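Floden's Recycling Guide Asks Too Much

Opinion
Jun 26, 2026

The new recycling guide for Floden runs to 80 pages. I have read all of it, some parts more than once, and I still can't tell you with confidence what to do with a yogurt cup that has a paper sleeve.

I support recycling. I have rinsed cans in this town for most of my adult life and I plan to go on rinsing them. My complaint is with the idea behind the guide, which is that if the results at the sorting plant are bad, the cure is to give residents more rules. The old guide was a single sheet that fit on the side of a refrigerator. The one before that was a sticker on the bin lid. Each time the results came up short, the instructions got longer, and the results have not gotten better.

The town says the loads leaving Floden are too dirty and too mixed. I believe that. I have seen what goes into the bins on my own street, including a garden hose and a full set of curtains. But the people who put a garden hose in the recycling are not going to be stopped by a paragraph on page 43. They didn't read the single sheet either. The longer guide lands on the people who were already trying, and it makes them less sure of themselves.

What a reasonable person knows

Most of what we throw out is easy. Newspaper is paper. A soup can is metal. A bottle that held juice is the kind of plastic everybody takes. The trouble is in the remaining part, and that part is growing. Pick up the odds and ends that pile up on any kitchen counter over a week and try to name what each one is made of. A bright rectangular thing with rounded corners could be rubber, or silicone, or some foam, or a hard plastic with a soft coat on it. If there is a mark, it is small and on the side you don't look at. If there is no mark, you are guessing. 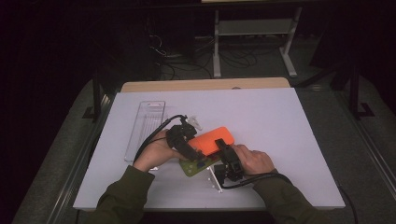
An orange object over an olive-green board. Color and shape say little about material.

The guide has an answer for this, and the answer is a test. Residents are told to bend the item, check whether it springs back, and look for a number in a triangle. If there is no number, they are to look the item up in the index by its use. I tried this with a broken spatula. It was not under "spatula." It was not under "kitchen tools." I found it under "utensils, flexible," with a note to see another page, and that page said to contact the town.

I did contact the town. The person who answered was polite and told me to put it in the trash. The whole matter took most of a lunch break and the spatula ended up where it would have gone if I had never opened the guide.

A town employee's time costs money. Mine has some value too. Multiply that lunch break by every household with a broken spatula and you have a real expense, and it doesn't appear on any budget the town publishes.

Clear plastic is the worst of it

If I could change only one chapter, it would be the one on clear plastic. It sorts clear items by stiffness, by thickness, by whether they are ridged or smooth, and by whether they once touched food. A stiff tray with ridges goes in the bin if it is one kind of plastic and in the trash if it is another, and to the eye the two look the same. They feel the same, too. Both make that cracking noise when you bend them.

The guide's advice is to hold the item up to the light. I have done this at my kitchen window with several trays and containers. Ridges throw white lines and glare all over the surface and make it harder to find any lettering. A smooth piece is a little better. In neither case did I learn what I needed to know.

A chemist with the right equipment could settle the question in a moment, and so could a modern sorting line. I can't do it over the sink with wet hands, and I don't think it is lazy of me to say so. We don't ask people to test their own tap water before they drink it. We pay for the plant to do it, and we pay gladly, and no one says the public has failed to take responsibility for its water.

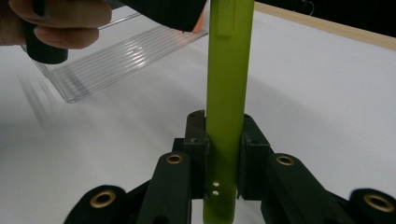
What Dasberg does

Dasberg is the next town over, with the same hauler and the same kinds of stores. Its guide is 2 pages. One page shows what goes in the bin, in large type, and the other shows what stays out. Clear containers of every kind go in the bin together. Anything the page doesn't mention goes in the trash, and the page says so in plain words at the bottom.

I am aware of the objection. Dasberg must be throwing away some things that could have been recycled. That is surely true. It must also be paying the plant more to pull apart the clear plastics. That is true as well, and the cost shows up in the bill each household gets. What Dasberg gets for the money is a rule that a twelve-year-old can follow and that a visitor can follow on the first morning. My sister-in-law moved there from Floden and stopped calling me about lids.

There is also the matter of the fee. Starting in September, a Floden household with a rejected bin can be charged $100 after one warning. I would have no quarrel with that if the rules were clear. Charge the garden hose. Charge the curtains. But under the guide as written, a careful person can earn the same penalty over a ridged tray with no number on it, and the appeal form asks that person to explain what the item was made of. If they had known that, they wouldn't be filling in the form.

Who ought to be doing this work

The companies that make and sell packaging know exactly what it is made of. They ordered it. At the Song market on the main road, the same cut fruit was sold this spring in one kind of container and then, a few weeks later, in another that looked identical and carried a different number. I assume one was cheaper. The store is free to make that choice, and I don't hold it against the people who work there. But it changed the rule for every household that bought the fruit, and not one of us was told.

A town can't rewrite the packaging business alone. It can do a few smaller things. It can ask the larger stores to post what their house containers are made of, next to the shelf. It can publish, each month, what the plant rejected from Floden and why, so that residents learn from real loads. It can join with Dasberg and the towns along the Zitach and bargain with the hauler as one customer, which should have happened years ago. None of this needs a longer guide.

And it can cut the guide. I would start with the index, then the bend test, then the light test, and then all of the clear plastic chapter. Keep the page on batteries, which is good and could prevent a fire. Keep the page on paint. Print those in type that a person can read without glasses, and mail them once.

I expect to hear that people should simply try harder. Some should. The ones I know in Floden have been trying, at the sink and in the garage, with a booklet in one hand. I have met people who now drive a bag of doubtful plastic to the transfer station so that somebody in a vest can say yes or no. A few have quietly given up and throw all of it in the trash, including the soup cans. I don't approve of that, but I understand how they got there, and the town should want to understand it too before the first $100 letters go out.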